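How a robot learns to tidy a shelf

Published 2021-07-20
Words by Gert Baloyi

Robots find shelves hard. A cup on a flat table can be reached from many sides. A cup in a cubby can be reached only from the front, and the robot's arm must not bump the walls.

The Paju project in Faltville studies this problem. Its method is called learning from demonstration. A person does the job first, and a computer studies the records.

Step 1: A person does the job

The person does not use bare hands. They hold a gripper in each one. A gripper is a tool with two fingers that pinch. A robot has grippers too, so the person has to work with the same kind of fingers the robot will use.

In the picture, one gripper is holding something soft and dark red near the upper cubbies. The other gripper has nothing in it. 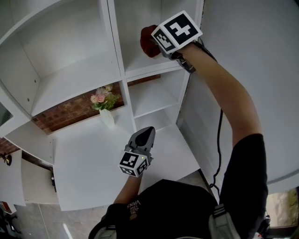 Step 2: The computer works out where the grippers are

Each gripper carries square black-and-white patterns called markers. Every marker has its own pattern. When a camera sees one, the computer can work out how far away it is and which way it is tilted. It does this again for each picture the camera takes. The result is a path through the air, a bit like a line drawn in three dimensions.

A camera can also ride on the gripper itself. It sees the fingertips close up, and often the room behind them.
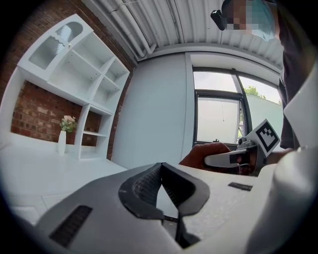
Seen from one gripper: its black fingertip pad, with the other gripper and its marker behind.

Step 3: The computer practises

The paths and pictures go into a program called Lorkix. It looks for links between what the camera saw and how the gripper moved next.

What did the team find?

In February the team compared 2 sets of records. With 18 demonstrations, the robot put the cloth in the correct cubby on 4 tries out of 18. With 900 demonstrations, it managed all 18.

The test used one shelf only. A second test, in Trurwood, will use a shelf with narrower cubbies.

Words to know

Demonstration: showing how a job is done.
Marker: a pattern a computer can find easily in a picture.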